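Session 3: Folding a top that won't lie flat

Right, last week was tea towels, and I know most of you could do those half asleep. Tops are where it gets fiddly! I want you to start from a proper crumple, straight out of the basket, so no smoothing anything beforehand please.
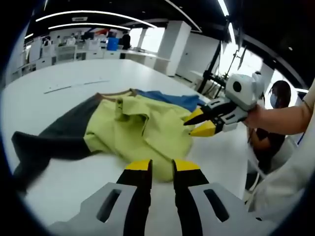
The green top in its starting heap, brown collar trim showing.

Find the collar first. I always tell people this and they always go for a sleeve (Tadhg, I'm looking at you). A contrasting trim is a gift, so use it: follow the band round with your eyes and you'll know which way up the neck is before you've touched a thing.
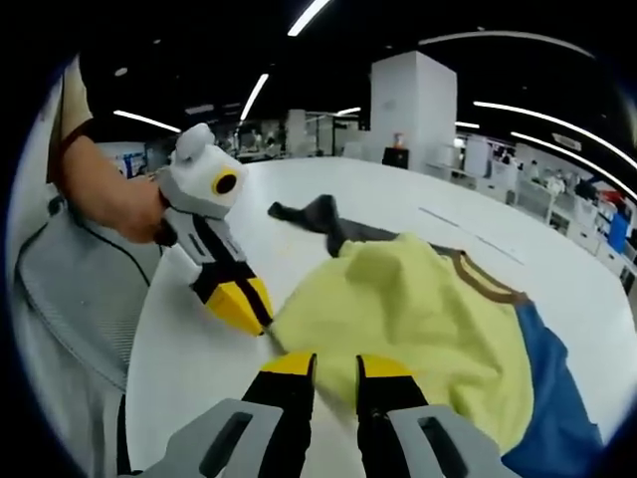 Once you've got the neck, look for the sleeves. If they're a different colour from the body, lovely. If they aren't, lift a bit of cloth, let it drop and see what moves with it. Small lifts, mind. A big tug just gives you a new heap, and I've made plenty of those myself.

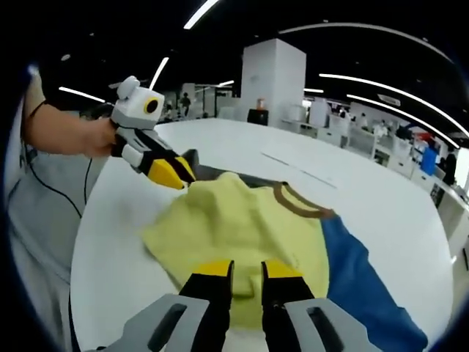 Soft, slightly fuzzy fabric clings to itself, so be patient with it and open one fold at a time. Work outwards from the middle until the body is flat, then bring the sleeves in, then the sides, then the hem up to the neck. Chiyo does the hem before the sides and hers look neater than mine, so try both ways. 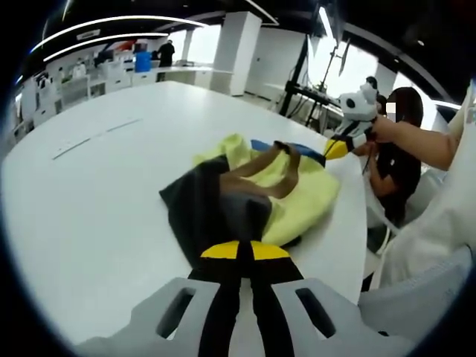 For next time

Fold the same top 12 times at home and jot down which go was your best. Bring something with a hood if you've got one. We're in the Natton room again, and Upendo has the key.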